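11 August 2021

# Jillton Students Complete Summer Robotics Course, Prepare for Regional Challenge

The Jillton Technical School has concluded the second session of its summer course in applied robotics, with 18 students completing the full program. The course was held in the school's engineering wing and will be followed by the school's entry in the Otthorpe Student Automation Challenge later in August.

The course is open to students entering their final two years of study. Applicants are asked to have completed one term of programming, though no earlier work with robots is required. The school received more applications than it had places for this summer, and those who could not be admitted have been offered priority for the next session.

## Course content

Students spent the first part of the course on the basics of arm movement, coordinate systems and safe operation. Each student was required to pass a written safety check and a practical check before working at a bench without an instructor at the controls. Work then moved to grasping, the subject on which the Otthorpe challenge is judged.

Instruction was based on the Cletero teaching kit, a set of lesson plans and software exercises adopted by the school last year. Students wrote short programs to bring an arm to a set position, close on an object, lift it and release it at a second position. They later repeated the same tasks by remote operation, guiding the arm by hand control and recording each attempt for review.

In total, 231 recorded attempts were kept for the class archive. Students were graded on the quality of their notes as well as on their programs. A failed attempt with a clear written account of the cause received full credit for that portion of the grade, a policy the school introduced with this session.

The second half of the course was organized around household items. Students began with rigid blocks and plastic cups and went on to folded cloth, lidded boxes and open baskets. The baskets were chosen for the final unit at the request of the teaching staff. A basket wall is thin, it may bend under pressure, and the place where it is held affects how the rest of the basket hangs when it is raised. Students were asked to compare a hold on the long wall with a hold on the short wall and to state which they would use if the basket carried a load.

Several teams also took up the question of order — when two containers stand close together, an arm sent to one may push the other out of place. The teams were asked to submit a plan showing the direction of approach before running any motion. Plans that brought the arm across a neighboring container were returned for revision.

## The Otthorpe challenge

The Otthorpe Student Automation Challenge is hosted at the Otthorpe Exhibition Hall and is open to school teams from across the district. Each team completes a set of handling tasks on a standard table. Points are given for correct placement, for care in handling and for a written report submitted in advance. The maximum score is 200 points.

Jillton will enter 2 teams this year. Both were formed from students who completed the summer course, and both will use the same model of arm they trained on. Practice time has been reserved for the teams in the engineering wing until the date of the event, in the late afternoon, so that students with summer jobs may attend.

The task list published by the organizers includes the following items relating to containers:

- Move an empty container from one marked area to another without tipping it.
- Place two containers of different sizes side by side, leaving the smaller one free to be lifted first.
- Take hold of an open container by its wall and turn it to match a marked outline. Teams at Jillton have been practicing with woven baskets, one dark brown and a smaller one in orange, with the gripper's fingers set on either side of the orange basket's wall.

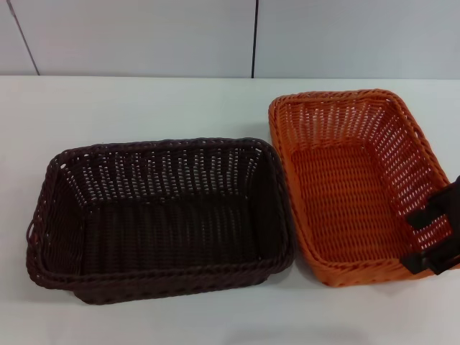 - Return all containers to the starting area and bring the arm to its rest position.

Teams may attempt the items in any order. A team that stops the arm for safety reasons may restart the item once without penalty. Spectators will be admitted to the gallery level of the hall, and admission is free of charge.

## Support for the program

Equipment and bench space for the course were funded in part by a grant from the Kaewmanee Education Fund, which supports technical instruction in district schools. The grant covers the lease of the arms, replacement parts and the printing of course materials. It has been renewed for the coming school year.

The renewal will allow the school to offer an after-school robotics club beginning in the fall term. The club will be open to students in all grades and will meet in the same rooms as the summer course. Members will have access to the class archive of recorded attempts, including the notes submitted this summer, and may use them as a starting point for their own projects.

The school also intends to add a unit on soft and flexible items to next summer's course. A draft outline has been prepared by the teaching staff and is under review. Students who completed this session have been invited to submit comments on the draft through the engineering office.

## Further information

Certificates of completion may be collected from the engineering office during regular summer hours. Students who are unable to come in person may ask for their certificate to be mailed to the address on file.

Families of students on the challenge teams will receive a separate letter with travel arrangements, a meal form and a permission form. Both forms must be returned to the office before the teams leave for Otthorpe. Students without signed forms will not be able to travel with the team.

Applications for the after-school club will be available at the front office and on the school's website once the fall schedule has been approved.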